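11/28/18 – Quick update from the Vavia robotics club, and it's a good one! We're in for the Trikavport tabletop challenge. Out of 51 teams that signed up back in September, 28 got through, and I still can't quite believe we're one of them.

Our task is cloth handling (I was hoping for blocks, oh well). The arm has to pick up a blue towel and put it back down where the judges say, and we've been at it every night after class.
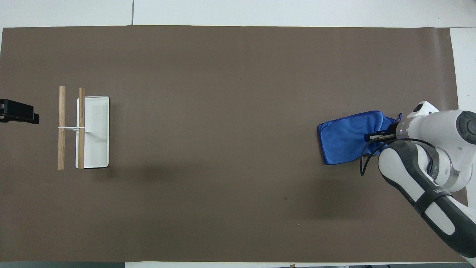

Our goal is 200 practice runs before we pack for Ilutitz, and we've got 40 logged so far – so yeah, lots of pizza ahead. If you're a student and want to help with the code, come find us in the Bozsik lab after last period!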